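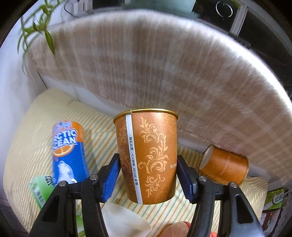
Software Firm Undel to Open Second Development Office in Prunau

2021-05-21

Undel, a contract software developer that builds billing and scheduling systems for logistics companies, will open a second office in Prunau and plans to hire 100 engineers, testers and project staff there. The company announced the plan in a statement to clients and employees.

The Prunau office will take over maintenance work now handled at the company's headquarters and will run its own projects once the first teams are in place. Undel has 304 employees, most of them programmers. When hiring is complete, Prunau will account for close to a quarter of the total staff.

Parveen Cassim, Undel's head of delivery, said the company had been turning down work for more than a year.

"We had clients ready to sign and no teams to give them," Cassim said. "Hiring in our home city has become slow. A senior Java developer gets several offers in the same week, and we were losing people at the last stage of interviews. Prunau has a technical university, it has a decent train connection, and there are not many employers of our type there yet."

Undel looked at several smaller cities before choosing Prunau. Office rents were a factor, Cassim said, but less so than the number of graduates who leave the city each year to find work elsewhere. The company expects to fill many of the junior positions with people who studied in Prunau and would like to stay.

The first group of employees will start in a rented floor near the main station. Undel has signed a lease for two years and has an option on a second floor in the same building. Space has been laid out for teams of six to eight people, with desks shared between those who come in on different days. Employees will be able to work from home for part of the week, as they do at headquarters.

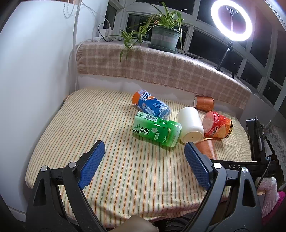 The largest single contract to be moved to Prunau is the one with Vateris, a freight broker that has been an Undel client since the developer's early years. Undel wrote the Vateris booking platform and still maintains it. A team from headquarters will spend the summer documenting the older parts of the code, some of which were written by people who have since left the company. The handover is due to finish in December.

Vateris has agreed to the move on the condition that two engineers who know the system well stay on the account through the change. Response times for urgent faults will remain the same as in the current agreement, and the price per hour will not change before the contract comes up for renewal.

Outsourcing firms in the region have been spreading out from the larger cities for some time. Wages for experienced developers in the capitals have moved closer to those in Western Europe, and clients who once came mainly for lower rates now ask more often about staff turnover and time zones. Smaller cities offer lower costs, but the supply of senior people is limited, and companies that move in often find themselves training much of their own workforce.

Natália Quintela, an independent consultant who advises buyers of software services, said the success of a second office usually depends on who runs it.

"If every decision still goes through headquarters, the new office becomes a support desk," Quintela said. "The good engineers notice that quickly and leave. The offices that last are the ones that own a product or a client from start to finish."

She added that buyers should ask for the names of the people who will work on their account and should visit the office themselves when travel allows. "A video call tells you how the manager presents," she said. "It doesn't tell you how many of the team joined last month."

Undel says it has taken this into account. The Prunau office will have its own director and its own hiring budget, and will report to the board separately from headquarters. The director has not been named. Cassim said the company was speaking to both internal and outside candidates and expected to make an appointment before the office opens.

The company is also setting up a paid training course for people who have a technical background but have not worked as programmers. The course covers Java, SQL and basic testing, and ends with a placement on a live project under a senior engineer. Those who complete it will be offered a permanent contract if a position is open. Applicants need good written English — most client communication is in English — but no degree is required.

Not all of Undel's current staff were pleased with the news. Some employees on the maintenance teams asked whether their own jobs would be moved. Cassim said no positions at headquarters would be cut and that maintenance staff would be reassigned to new projects. Anyone who wants to relocate to Prunau will get help with moving costs and will keep their current salary.

"We held a long meeting with the teams and there were some hard questions," Cassim said. "People wanted it in writing, and they have it in writing."

Among the projects that reassigned staff will join is a warehouse planning tool for Shibata, a parts distributor that signed with Undel earlier this year. The work includes a mobile app for warehouse staff and a link to the distributor's existing inventory system. Undel did not disclose the value of the contract.

Undel did not give a figure for the cost of the new office. The company said it would pay for the expansion from its own income and had not taken on outside investors. It has not applied for regional employment grants, although Cassim said it might do so for the training course.

Job openings for the first Prunau teams are listed on the company's website. They include back-end and front-end developers, test engineers, a systems administrator and an office manager. Interviews for technical roles are being held by video, with a short programming task to be completed at home beforehand. Candidates who reach the final round will meet the team lead in person at the Prunau office or, if they prefer, at headquarters.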